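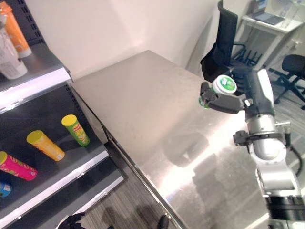 Grasp frames that survive a tilt

The shelf picker has been running on the old planner for most of December, and I finally replaced the part that annoyed me most. Notes follow, mainly so I can find them again.

The old pipeline in Arruda (our planning stack) took a segmented point cloud, fitted a cylinder, and assumed the cylinder axis was parallel to gravity. That assumption lived in one line of a helper function and was inherited by everything downstream: approach direction, pregrasp offset, collision padding, release pose. Chip cans lying on their sides violate it immediately. Cans that lean by a few degrees violate it more quietly, and those cost me more time. The fit still converges, the residual looks fine, and the fingers arrive with one side early.

The replacement keeps the axis as a free parameter and carries it through as part of the grasp frame. Origin at the centroid of the visible surface, z along the fitted axis, x toward the palm. Sign of z is ambiguous for a cylinder, so a small color classifier votes on which end has the lid. Yellow lids make this easy on the chip cans. White lid on a white body is the bad case, and there I let the planner consider both signs and take whichever gives the shorter arm path.

Approach direction is now sampled around z in 8 steps. Each sample gets a reachability check, then a swept-volume check of the open hand against the shelf back, the shelf above and the neighboring items. The swept check is the expensive one, so it runs last and stops at the first hit. 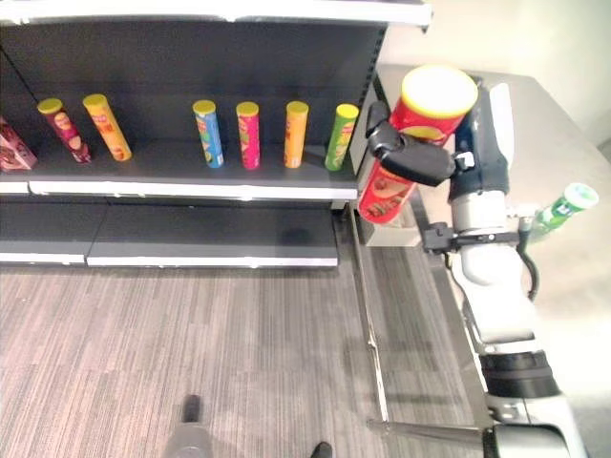
The other change is on the transport side. Previously the wrist was commanded back to level straight after lift, which forced a large rotation close to the shelf edge. Now the orientation constraint is only applied at the place waypoint, and the object is free to travel at whatever angle the grasp left it. Joint motion near the shelf got smaller. The held object is attached to the collision model with its own fitted axis, so a diagonal can is checked as a diagonal can.

Idun Lindholm asked why I did not do this with a full 6D pose estimator and a mesh library. Mostly maintenance. The Wunwood item list has 2,459 entries and the packaging changes. A primitive fit needs no meshes, and the primitives cover the rigid items well enough.

Bags are a separate problem. A glossy film package gives patchy depth, has no useful axis, and changes shape on contact. For those the head camera only supplies a coarse footprint and the wrist camera takes over for the last stretch. The wrist view is at close range and often soft, so I dropped feature matching there and use the mask outline only: principal direction from second moments, then close across the short side.

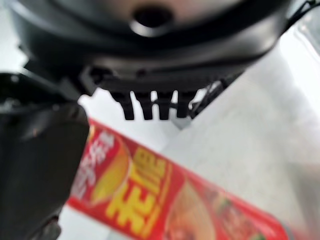

Settings I ended up with

Cylinder fit: RANSAC capped at 3,000 iterations, early exit on inlier ratio.

Wrist mask: eroded before computing moments, with the finger region masked out using forward kinematics. Without that second step the black finger pulls the principal direction toward itself whenever it overlaps the end of a package.

Planner timeout: 56 ms per sample. Longer values did not find more grasps on our shelves.

Still open

Specular highlights on the steel table punch holes in the depth image. I fill the holes from a plane fit, which is fine until an item sits on one. The Rarkonden logger now stores the raw depth alongside the filled version so I can compare.

The lid classifier also needs an "unsure" output. At the moment it always votes.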